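About the Wotness Robot Club

The Wotness Robot Club is a student club for people who want to learn how to teach a robot arm to do daily tasks. We started in September four years ago, when Henk Prins, our teacher for mechanics, gave us one room and two old laptops. Now we meet every week during the school year, from 4:30 in the afternoon until the building is closing.

Our main project has the name Amano. In this project two robot arms work at one table and must prepare a simple breakfast: take the bread, put it on the plate, bring the plate to the tray. For a person this is very easy. For us it was one full year of work, and we are still not satisfied with the bread.

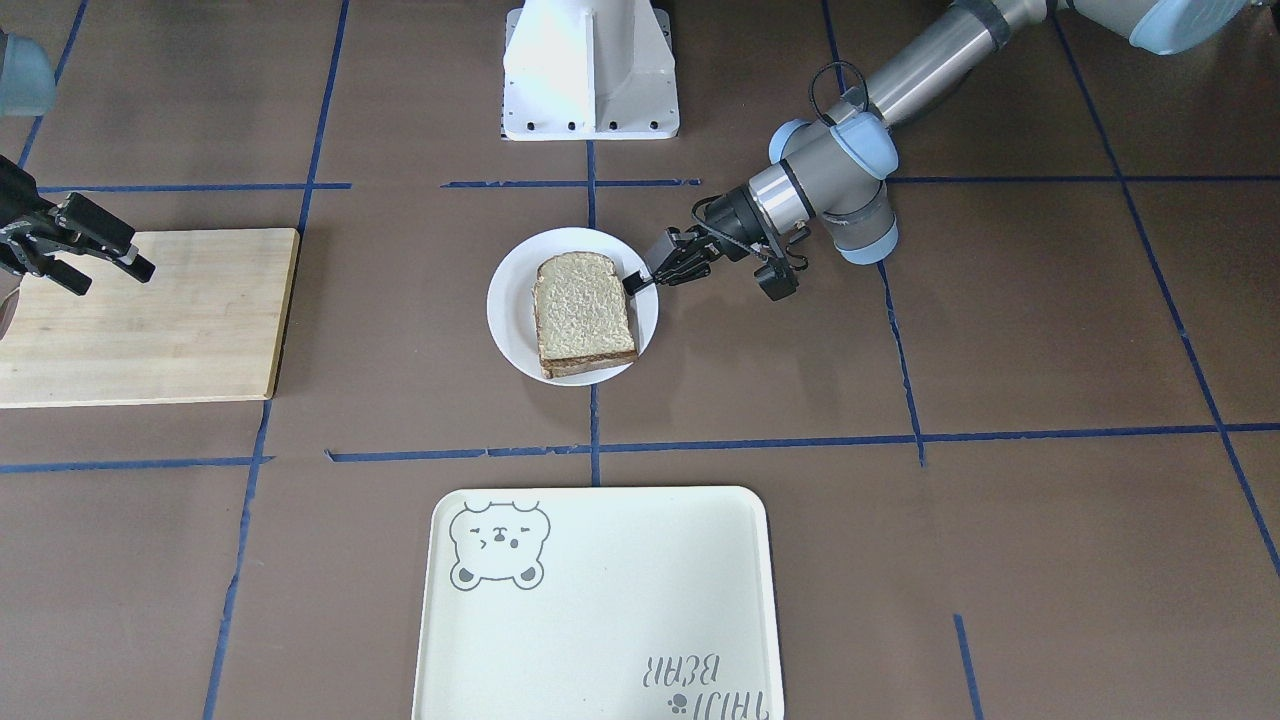
Each member begins with the same training. First you learn the safety rules and the teach pendant with Gaurav Bajpai. After that you move one arm by hand commands, and only later you are allowed to use both arms together. A new member needs 72 hours of practice before he or she can run a task alone. Some students find this too long, but we keep the rule.

Định Kim is responsible for the software group, and Toàn Hứa takes care of the grippers and the cables. Quang Lâm writes down all the test runs. Last year his notebook had 925 runs, and 710 of them were marked as good. We write the failed ones also, with the reason if we know it.

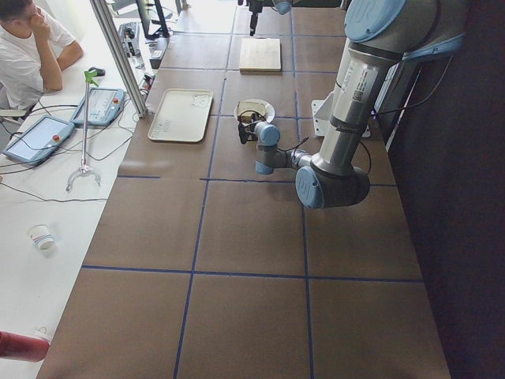 Once in a year we go to the Pulgate student competition, in the class for household tasks. Our best result until now is fourth place. The team from Zedden was better than us in speed, and we learned many things from talking with them after the final.

The club is open for all students from the second year. You do not need to know programming, but you should be patient and come regularly. The member fee is 70 dollars for the year and it pays for spare parts, tape and bread. If you want to visit us first, please come to the room before 5:00 and ask for Gaurav or Toàn.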